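Home | Files | Issues | Wiki

# kastness-recipes

My pile of 2000 home recipes typed up as plain text, mostly from old community cookbooks in Clumville and Wusholm.

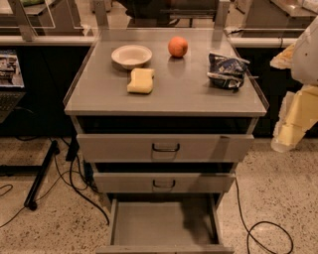 One reader wrote in to say the cup sizes in the Ruawai folder make no sense, and I agree! Those are metric cups, so go by the `units` column before you bake anything.

## What you get

- `recipes.csv`, one row per recipe
- `notes/`, my ramblings on bad handwriting

I fixed spelling but left the odd names alone (there are 7 versions of "Good Cake"). Oven temps are missing in 25 rows, and I'd love help with those. Last cleaned up 15th September.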